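Gelavow Crackle Finish Kit, reviewed by Sreekumar Pinto
August 20, 2025

I've wanted a crackle finish that works on small pieces for years, and this one has made me very happy! The Gelavow kit comes with a base coat, a clear crackle medium, a top coat, a tub of dark rubbing wax and two brushes (one is fine, the other sheds, so use your own). I paid $30 for it at Farooqui, the art supply place in Clolham, and it has already done a jewelry box, a set of drawer knobs and a pile of game pieces for my sister.

The medium is the star. Brush it on thin and you get tight little lines like old china. Go thicker and the cracks open up wide, more like a dried pond. I like the thin look much better, especially with the dark wax rubbed in and wiped back with a soft rag.
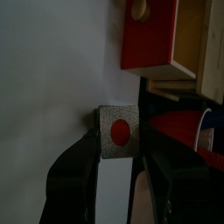
Drying time is where you need some patience. The leaflet says 80 minutes between coats and I'd stick to it, even when the surface feels ready. I rushed one knob with a hair dryer and the cracks all ran the same way, so that one lives on the inside of a closet now.

I do wish the top coat came in a bigger bottle. Mine ran out well before the medium did, and the Stisberg matte varnish I had left from December went over it without any trouble. The lids could also be better, wipe the threads or you'll be fighting them next time.

Still, I love this stuff, and I've got a picture frame waiting on the bench for tonight.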